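Plavon サポート窓口 チケット 2194
件名：手持ちグリッパー Plura 左手側、閉じたときに片方の爪が遅れる／開度の値がずれる
状態：解決済み（経過観察つき）
対象：Plura 左右一組のうち左手側
設置場所：Tesfamariam 作業室
記録ソフト：Wundard
受付日：2021年1月24日

お問い合わせ内容（お客様より）

いつもお世話になっております。お休みの日に長いメールを送ってしまって申し訳ありません、お返事は週が明けてからでまったく構いませんので、どうぞゆっくりお読みください。

Plura を左右一組で使わせていただいています。机の上に小物を並べて、それをつまんで持ち上げ、別の場所に置く、という動作の記録をずっと続けておりまして、右手側はとても調子がよいのですが、左手側がこのところ少し気になっています。気になるというのは二つあって、ひとつは閉じるときに二本の爪がきれいに同時に寄らず、片方がほんの一呼吸遅れてついてくるような動きをすること。もうひとつは Wundard の画面に出る開度の値で、爪をぴったり合わせたつもりでもゼロに戻らず、19 と出ていることです。一度ゼロに合わせ直しても、しばらく使うとまた 19 あたりではなく、きっちり 19 に戻ってくるので、なんだか律儀な子だなあと変な感心をしてしまいました。

厚みのあるものをつかむぶんには、それほど困りません。困るのは薄くて平たいもの、それから丸くて転がるものです。机に寝かせた充電器のようなものは、つかんだと思って持ち上げると手前側だけが浮いて、するりと抜けてしまいます。

ネジを締めればよいのかなとも思ったのですが、前に別の道具で締めすぎて動かなくしてしまったことがあるので、今回は触らずに先にご相談することにしました。よろしくお願いいたします。

担当より（一回目の返信）

ご連絡ありがとうございます。とても丁寧に書いてくださったので、おかげさまで症状がよくわかりました。触らずに待っていてくださったのもたいへん助かります！ 元の状態が残っていると、どこから手をつければよいかの見当がずっとつけやすくなりますので。

いただいた内容からまず思い浮かぶのは、爪の根元にあるリンクのネジのゆるみ、青いパッドの浮き、それから開度の原点の保存し忘れ、というあたりです。ただ、値がいつも同じところに戻るというのが少し面白い点で、ネジだけが原因ならもう少しばらつくことが多いように思います。ネジと原点の両方が少しずつ悪さをしているのかもしれません（あくまで今の時点の想像です。違っていたらごめんなさい）。

お手数ですが、次の順番で見ていただけますでしょうか。途中でわからなくなったら、そこで止めて書き込んでいただければ大丈夫です。一日で終わらせようとなさらなくて結構ですよ。

手順1　記録を止めて、値だけを見る

Wundard の記録を停止し、開度の表示だけを残した状態にしてください。左手側を机に置き、何もはさまずにゆっくり閉じて、そのときの値を控えます。次に開ききって、その値も控えます。これを何度か繰り返し、毎回同じ値になるかどうかをメモしてください。握る速さは、いつもの作業より少し遅いくらいがちょうどよいです。

手順2　パッドを見る、触る

爪の先についている青いパッドを指の腹で軽く押してみてください。溝のある面が内側を向いているはずです。端が浮いていないか、溝に紙の粉や糸くずが詰まっていないかを見ます。詰まっていたら、水を固くしぼった布でふいて、しっかり乾かしてから次に進んでください。アルコールは使わないでくださいね。パッドの接着が弱くなることがあります。

お客様より（手順1と2の結果）

さっそくありがとうございました。お言葉に甘えて、お茶を飲みながらのんびりやりました。

手順1ですが、閉じた値は何度やっても 19 でした。開ききったほうは毎回少しずつ違います。右手側でも同じことをしてみましたら、こちらは閉じるときちんとゼロ、開いた値もそろっていました。こうして並べて比べると、左手側は開くときにもわずかにがたつくのがわかります。今まで閉じるほうばかり気にしていて、開くほうは全然見ていませんでした。

手順2のパッドは、片方の溝に白い粉のようなものがけっこう入っていました。トイレットペーパーや紙箱ばかりつかんでいた週があったので、そのときのものではないかと思います。浮きはありません。ふいて一晩置いたら見違えるようにきれいになりまして、つい右手側のほうもふいてしまいました。

ただ、爪の片方が遅れる感じは変わらずです。

担当より（二回目の返信）

詳しい結果をありがとうございます。開くほうのがたつきに気づいてくださったのは大収穫です。閉じた値がそろっていて、開いた値がばらつくということは、遊びがどこかにあって、閉じるときは押し当てられるので隠れてしまい、開くときにだけ顔を出している、と読めそうです。そうなると、やはり根元のネジが気になってきます。

パッドについては、右手側もふいてくださってよかったです。片方だけ滑りにくくなると、つかみ心地が左右で変わってしまい、慣れるまでかえって落としやすくなることがありますから。

続けて、次の手順をお願いします。ここからは工具を使いますので、お時間と気持ちに余裕のあるときにどうぞ。

手順3　根元のネジの増し締め

リンクの内側の関節に、丸い銀色のネジが左右にひとつずつ見えます。対象はこのふたつです。ほかのネジには触らないでください。

爪を半分ほど開いた位置で机に置き、付属の細いドライバーをまっすぐ当てます。まず回さずに、ネジの頭を指で揺らしてみて、動くかどうかを確かめてください。動くようなら、抵抗を感じるところまで締め、そこからほんの少しだけ足します。足す量は、時計の文字盤で五分ぶんもあれば十分です。片方を締めたら一度爪を開閉し、重くなっていないことを確かめてから、もう片方に移ってください。

もし爪の戻りが鈍くなったら、締めすぎです。慌てなくて大丈夫ですので、足したぶんだけ戻してください。ネジロック剤は、まだ塗らずに置いておきましょう。塗ってしまうと、あとの調整がとてもやりにくくなります。

手順4　いつもの机で、いつものものをつかむ

締め終わったら、空のまま開閉するだけで済ませず、ふだんの作業台でふだんの小物を使って確かめてください。点検用の四角いブロックでもよいのですが、症状が出たのが実際の小物ですから、同じもので見るのがいちばん確かです。薄くて平たいもの、丸くて転がるもの、紙の箱、背の高いものを混ぜておくと、どの形で遅れが出るかが見えやすくなります。

持ち上げる高さは手のひらの厚みほどで結構です。そのまま静かに止めて、抜けたり傾いたりしないかを見てください。左手側だけで一巡したら、右手側でも同じ順に一巡します。

お客様より（手順3と4の結果）

ご報告が遅くなりました。結果から申しますと、ずいぶんよくなりました！

ネジは、片方がはっきり動きました。指で触っただけでくるりと回ってしまいそうな感じで、よくこの状態で使っていたものだと冷や汗が出ました。もう片方はしっかりしていて、念のためドライバーを当ててみましたが、ほとんど回りませんでしたのでそのままにしてあります。ゆるんでいたほうは、教えていただいたとおり抵抗のあるところまで締めて、そこからちょっぴり足しました。開閉は重くなっていません。二本の爪が同じように動くのを見て、思わず何度も開け閉めして遊んでしまいました。

手順4は、いつもの木の机でやりました。手前に UGREEN の黒い充電器を寝かせて、絆創膏の箱、爪楊枝の入れもの、ウェットティッシュ、白い充電器やプラグの類など、ふだん使っているものをそのまま並べています。

爪楊枝の入れものは横に倒しておきました。これが透明で溝のある胴なので、爪がそろっていないとすぐに逃げるのです。今回は逃げませんでした。絆創膏の箱も角がつぶれることなく持ち上がりましたし、ウェットティッシュの袋は柔らかいのでもともと得意です。黒い充電器だけはまだ少し怪しくて、持ち上がるのですが、止めているとじわじわ手前に傾いてきます。落ちるところまではいきません。

それと、開度の値です。閉じるとやっぱり 19 と出ます。ネジを締めても、こちらは少しも変わりませんでした。つかんで持ち上げる具合がよくなったのに数字だけ元のままなので、ちょっと不思議な気持ちです。

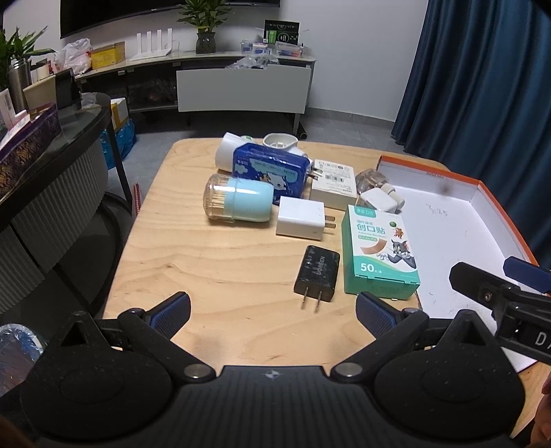 手順5　開度の原点を取り直して、保存する

（担当より、三回目の返信）

たいへんよい結果で、こちらもうれしくなりました。爪のそろい方が戻って、つかめるものが増えたということは、機械のほうの遊びはもう取れていると考えてよさそうです。動いていたネジを見つけてくださってありがとうございました。

残った 19 という値ですが、これは Wundard の側に古い原点が残っているのだと思います。ゼロ合わせには「今だけ合わせる」ものと「保存する」ものの二種類がありまして、画面のボタンで行うのは前者です。ソフトを立ち上げ直したり、手元の接続を抜き差ししたりすると、保存されているほうの値に戻ってしまいます。お客様が最初に書いてくださった、しばらくするときっちり戻ってくるという話は、ちょうどこれに当てはまります。ボタンの名前がまぎらわしいのは前からの課題で、ご不便をおかけしてすみません。

やり方は次のとおりです。

まず左手側を机に置き、何もはさまずに爪を閉じます。パッドどうしが軽く触れたところで止め、ぎゅっと握り込まないようにしてください。設定の画面を開き、機器の一覧から左手側を選びます。右手側と並んで出ますので、選び間違いにご注意ください（わたしも検証のときに一度やりました）。原点の項目で取得を押し、数字がゼロになったのを見てから、同じ画面の下にある保存を押します。そのあと必ず Wundard を終了し、接続を抜いて、差し直して、もう一度立ち上げてください。立ち上げたあとに閉じて、ゼロのままなら完了です。

手順6　薄いものが傾く件について

黒い充電器の傾きは、もしかすると故障ではなく、つかむ位置の問題かもしれません。プラグの付いた充電器は見た目の真ん中と重さの真ん中がずれていることがあり、端に近いところをつまむとゆっくり傾いてきます。右手側で同じ場所をつかんで、同じように傾くかどうかを比べてみてください。両方で傾くようでしたら、パッドの中央で、充電器の幅の真ん中あたりをつかむようにしていただければと思います。左手側だけで傾くようでしたら、パッドを交換しましょう。

パッドは消耗品ですので、交換になっても遠慮なくおっしゃってください。左右の爪を同時に替えるのがおすすめです。

お客様より（手順5と6の結果）

できました！ 保存のボタンが下のほうにあるなんて、まったく気がついていませんでした。画面をずっと上半分だけで使っていたようです。取り直して、保存して、終了して、抜いて、差して、立ち上げて、閉じて、ゼロでした。翌朝もう一度立ち上げてもゼロでしたので、もう安心してよいのかなと思っています。

充電器は、右手側でもまったく同じように傾きました。同じ場所をつまんで、同じほうへ、じわじわと。左手側を疑ってしまって悪いことをしました。少し奥をつかむようにしたら、両方とも水平のまま止まります。つかむ場所ひとつでこんなに違うものなのですね。せっかくなので、机の手前に小さくメモを貼って、次に作業する人にもわかるようにしておきます。

ひとつだけ追加でお尋ねしたいのですが、原点がずれたまま取ってしまった記録はどうしたらよいでしょうか。番号 1876 から後のものが、左手側だけ値がずれていると思います。捨てて取り直すとなると、なかなか大変でして。

担当より（四回目の返信）

捨てなくて大丈夫です！ 値がいつも同じだけずれているのであれば、あとから差し引くことができます。Wundard の記録一覧で 1876 以降を選び、左手側の開度に補正を入れてください。補正の値は、閉じたときに出ていた数字をそのまま引く形になります。元の記録は書き換えられず、別に保存されますので、やり直しもききます。

ただし、ネジがゆるんでいた間の記録は、開いたときの値にばらつきが残ります。こちらは差し引きでは直りません。細かい開き具合まで使うご予定でしたら、その部分には印をつけておいて、あとで使う方が判断できるようにしておかれるとよいと思います。どこからゆるんでいたのかは、こちらでもさかのぼって言い当てることができず、そこは申し訳ないのですが、12月の定期点検で左右とも異常なしと書いていただいているので、それより後だろうとは思っています。

手順7　ネジロック剤と、これからの見方

動きが落ち着きましたので、ゆるんでいたほうのネジにだけ、弱いタイプのネジロック剤を使いましょう。一度ネジを抜き、先端に爪楊枝の先でちょんと載せる程度で足ります。たっぷり塗るとリンクのほうへ回り込んで、爪の動きが固くなってしまいます。戻すときの締め加減は手順3と同じです。塗ったあとは 22 時間そのまま置いてください。夕方に塗って、翌日の夕方前から使う、という段取りがやりやすいかと思います。

その後はしばらくの間、週の最初の作業の前に、ネジの頭を指で触って動かないかどうか、閉じた値がゼロかどうかを見ていただけると安心です。右手側も一緒にお願いします。

お客様より（最後のご連絡）

ネジロック剤、塗りました。爪楊枝の先でちょんと、というのがとてもわかりやすく、そのとおりにしたら本当に少しの量で済みました。置いている間は右手側だけで片手の動作を記録しまして、翌日から両手に戻しています。開閉は軽いままで、値もゼロです。

記録の補正も済みました。別の名前で残るのを見てほっとしました。印をつける件も、備考の欄に「左手側、関節のネジにゆるみあり」と書いて入れてあります。

長いやりとりにおつきあいくださり、ありがとうございました。閉じていただいて構いません。

担当メモ（社内向け）

・原因は二つ。左手側リンク内側のネジ片方のゆるみと、原点が保存されていなかったこと。片方を直しても値の症状が残るため、ひとつの故障に見えやすい。
・一回目の返信の時点で、原点の保存を先に確かめてもらう順番でもよかった。次に似た件が来たら、手順5を手順1のすぐ後に持ってくる。
・Wundard の原点画面について、保存ボタンの位置と名前の見直しを開発側に依頼済み。返事待ち。
・予備パッド一組を次の定期便に同梱。お客様からの依頼ではないので、送り状に一言添えること。
・次の定期点検で、右手側のネジも同じように見てもらう。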